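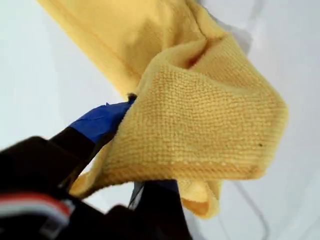 **Notas para la charla — buenas prácticas en manipulación de textiles**
30 de septiembre de 2026. Sala pequeña, micro de solapa. Agua a mano.

**Arranque (sin saludo largo)**

Empezar directamente con la pregunta: ¿cuántos de los presentes tienen una norma escrita para coger un trapo? Esperar. Dejar que se rían un poco y seguir.

Para una pieza rígida tenemos planos, tolerancias, fichas de agarre. Para una tela solemos tener a alguien que «le tiene cogido el punto». ¡Y a mí este problema me encanta, precisamente por eso! Un paño no tiene una forma, tiene miles, y cada vez que los dedos se cierran aparece una distinta. Hay pliegues que tapan la pinza, capas que se pegan, una costura que cambia de sitio. Escribir reglas para algo así parece una locura y luego, cuando te pones, es de lo más divertido que he hecho en años.

Presentarme aquí, una frase. Agradecer a Priya Ostrowski y a Mircea Barbu, que escribieron conmigo la primera versión de la guía Prulness en agosto.

**De dónde sale la guía**

- Teníamos 2820 episodios de agarre guardados y casi la mitad no se podían comparar entre sí. Cada turno anotaba lo suyo, con sus palabras.
- «Agarre bueno» quería decir cosas distintas en Privwood y en Eltberg. En un sitio bastaba con que la tela se levantara; en el otro había que pellizcar una sola capa.
- Contar lo de la reunión de Eltberg (corto, que me enrollo): dos horas discutiendo qué es un pliegue. Salimos con una definición y con hambre.

La guía cabe en 6 páginas. No quiero que crezca. Si alguien propone un anexo, que proponga también qué párrafo quita.

**Regla 1: la cinta también es parte de la pinza**

Pausa. Esta es la que más discusión trae.

Si pones cinta en la punta de un dedo, has cambiado el dedo: el rozamiento, el grosor, el color que ve la cámara. Así que se anota. Tipo de cinta, fecha, en qué dedo, quién la puso. Y se revisa el borde al empezar cada sesión, porque un borde levantado engancha hilos y luego pasamos la tarde buscando un fallo de software que no existe.

- Cambio de cinta = entrada nueva en el registro.
- Nunca una capa encima de otra.
- Hilos y pelusa en la unión: se paran los ejes, se retiran con pinzas, se anota.

Lo de parar los ejes hay que decirlo despacio y mirando a la gente. Nada de meter los dedos con el brazo habilitado «solo un segundito». Ovidiu Tudose lo tiene pegado en la puerta de su celda con letras enormes, y bien que hace.

**Regla 2: describir la tela antes de tocarla**

Punto, felpa, tejido plano, con dobladillo o sin él. El punto grueso se estira, deja entrar la punta entre las pasadas y a veces parece un agarre magnífico cuando en realidad solo hay un bucle enganchado. Si la tela tiene dos caras distintas, se registra cuál mira hacia arriba al comenzar.

También las marcas: motas, manchas, bolitas. Una mota pequeña sobre un color liso le viene de maravilla a quien luego tiene que seguir un punto de la tela entre fotograma y fotograma, siempre que sepa que estaba ahí desde el principio y no la confunda con suciedad de la lente.

**Regla 3: un vocabulario cerrado para el resultado**

Tenemos 5 etiquetas y ninguna es «más o menos»:

1. Sin contacto
2. Contacto sin agarre
3. Agarre de una capa
4. Agarre de varias capas
5. Enganche

Si quien anota duda entre la 3 y la 4, pone la 4 y deja un comentario. Luminița Văduva volvió a etiquetar a ciegas 39 episodios con esta regla, y las discusiones que quedaron fueron todas sobre enganches. ¡Eso ya es otra conversación, y mucho mejor!

**Regla 4: el fondo no se toca**

Superficie clara, luz uniforme, siempre la misma durante una serie. Si se cuela un cable o cambia una sombra, se apunta y se continúa; no se recoloca nada a mitad. Emanuel Sandu me pedirá en las preguntas que hable de fondos oscuros. Contestar: sí, en otra serie, con su propia ficha.

**Si voy mal de tiempo**

Saltar la regla 4 y la anécdota de Eltberg. No saltar la parada de ejes bajo ningún concepto.

**Si voy bien**

Contar el caso de Gasser: usaban la misma fuerza de cierre para servilletas y para mantas, y lo descubrieron al rellenar la ficha por primera vez — el campo estaba vacío y nadie sabía qué poner.

**Preguntas que espero**

- *¿Sirve para ropa mojada?* Todavía no. El rozamiento cambia demasiado y nos faltan datos.
- *¿Y con ventosas?* La regla 2 y la 3 sí; la 1 habría que reescribirla.
- *¿Cuánto se tarda en rellenar la ficha?* Menos que en buscar el episodio perdido. Si insisten, enseñar la ficha en papel, llevo copias en la carpeta verde.

Dejar el correo en la pizarra y pedir que manden sus propias fichas, aunque estén a medias.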